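Section 4: Drawing a disputed boundary

The steps in this section apply to Vokari desktop, with the Granex border library installed. If you have not loaded the library yet, go back to Section 3. The library holds 2,058 boundary segments, and the map will not open in edit mode until all of them have been indexed.

Before you start

Decide whose point of view the map will follow. Vokari can show a boundary as claimed, as controlled, or both. A map that mixes the two without a legend is the most common cause of complaints from readers, and it is hard to fix once the labels are placed.

Caution: Changing the point of view after step 6 clears all hand-placed labels. Save a copy first.

4.1 Setting up the layer

1. Open the Layers panel and choose New political layer.

2. Give the layer a name that says what it shows, such as "Control, June". Avoid names like "Real border" or "Correct version". The layer name is copied into the legend unless you turn this off.

3. Choose a base year. Boundaries that changed within that year appear twice, with the earlier line in grey.

4. Set the projection. For a single country, leave it on Automatic. For a region that crosses several countries, choose Equal area so that large northern territories are not exaggerated.

Note: Automatic picks a new projection each time you resize the map. Lock it before you export.

4.2 Marking the claim

5. Click the first segment of the boundary, hold Shift, and click the last. Vokari selects everything between them by the shortest route. Where a river splits, check which channel has been picked up.

6. In the Status box, choose one of the following:

Agreed – solid line
Disputed – dashed line
Ceasefire or control line – dotted line
Historical claim – thin line, no fill

7. Enter the source for the line. A treaty, a court ruling or a government gazette will do. If the line comes from a party pamphlet or a campaign map, choose Historical claim and name the group that made it.

8. Fill the claimed area with a hatch. Do not use a solid colour for land the claimant doesn't control. Hatch 12 prints well in black and white, and hatch 19 is better on a screen.

Caution: Hatches stack. If three governments claim the same valley, set each one to a different angle or the area will turn solid when printed.

4.3 Place names

9. Open Labels and pick a naming rule. Local use follows the language of the administration on the ground. Dual shows two names with a slash.

10. Check the order of dual names. The name placed first is often read as the preferred one, so Vokari sorts them alphabetically. You can override this, but the change is recorded in the map notes.

11. Set the smallest label to 7 point or larger. Below that, accents and diacritics tend to fill in.

Note: The Prendik font set does not include every character used in the library. Missing characters show as an empty box. Switch to Valcárcel for these labels only, or for the whole map if there are more than 34 of them.

4.4 Checking and exporting

12. Run Check map. Errors in red must be cleared. Warnings in yellow can be left, but read them.

13. Ask someone who did not draw the map to say what it shows, using only the legend.

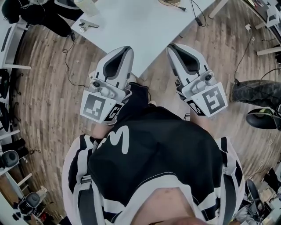 Monique Renaud wrote that step 13 caught more for her than Check map did: "My legend said 'national territory' over the whole hatched area. I'd read it a dozen times. My reader asked why I'd given the islands away, and it took me a minute to see what he meant."

14. If the reader's answer doesn't match what you intended, go back to step 6 and look at the line styles before rewriting the legend text.

15. Choose Export, then Print or Web. Web export drops the source notes unless you tick Keep sources.

16. Add the date the boundaries were last checked. It appears in the bottom margin in this form: 30/08/2020.

Caution: The date does not update when you edit the map. Change it by hand each time a boundary is reviewed.

If the Export button is greyed out, a segment has no status. Choose Select > No status to find it, then repeat steps 6 and 7 for that segment.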